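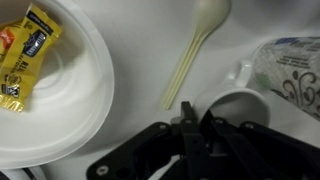 Maventon table-clearing set, home build

Recordings from a two-finger gripper arm built on a workbench at home. The arm is called Obi. The task is picking up small kitchen things from a white tabletop and setting them down somewhere else on it.

Contents
162 episodes, 10 of them held back for testing. Most run some 40 seconds. One camera, mounted at the wrist. Joint positions are logged with each video.

Objects
Dishes, a mug, spoons, condiment packets, paper towels in their wrapper. Placement changes between episodes and no layout file is kept.

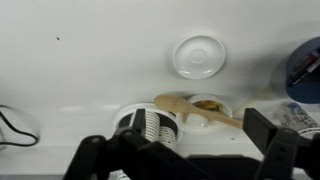
Known problems
The fingers take up the bottom of the view and hide whatever is right in front of them. White dishes on a white table have weak edges, and a depth model trained on other data did poorly here. In 3 episodes the joint log starts late. They are listed in skip.txt.

Folders
episodes/ has video and logs
calib/ has the wrist camera calibration, redone in September
tools/ has the Noson playback script

License
Free to use and change. Please keep this file with any copy.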